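# Murkden laboratory reports gains in two-arm kitchen handling

25 August 2026 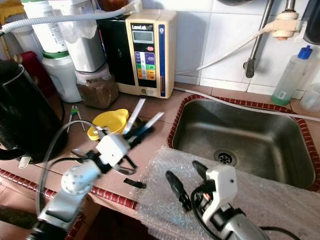 How many demonstrations does a two-armed robot need before it can learn a household task? In the latest study from the Murkden laboratory, 70 demonstrations per task were enough when they were recorded in kitchens that had been left as they were, while the same method needed 300 when all recordings came from a single cleared bench.

The finding was published today by the household handling group at Murkden, which has been comparing ways of teaching robots to use both arms together. The work was led by Telma Ojeda and carried out with the engineering firm Garrido under the Rundendale programme.

In the study, an operator guided the two arms through each task while the joint positions and the view from the head camera were stored. A control model was then trained on the recordings. One set was made at a bench holding only the objects needed for the task. The other was made at worktops in ordinary use, with jars, bottles, small utensils and appliances left standing near the sink.

Both models were tested in 20 kitchens that had not appeared in the training material. Each was asked to pick up a small object with one gripper, pass it to the other and set it down at a chosen point. The group judged the two models to be level on completed handovers. The model trained on worktops in use made fewer contacts with neighbouring objects, and it stopped less often when something unexpected stood between the arm and its target.

"We had assumed that a crowded counter would slow the learning down," said Ms Ojeda. "The operators did take longer over each recording, and we lost more of them to mistakes. The ones we kept were worth more to the model."

The report sets out several limits. Tasks involving running water were left out, as were glass objects and anything heavier than 2 kilograms. Cables and hoses remained a common cause of failed attempts in both sets, and the authors state that the present method does not handle soft or hanging items well. Results also varied between operators, a matter the group intends to examine separately.

A second round of recordings will begin in March at the Ekden site, where the same arms will be fitted with different pairs of fingers on the left and right grippers. The training recordings and the test procedure will be made available to other research groups on written request to the laboratory.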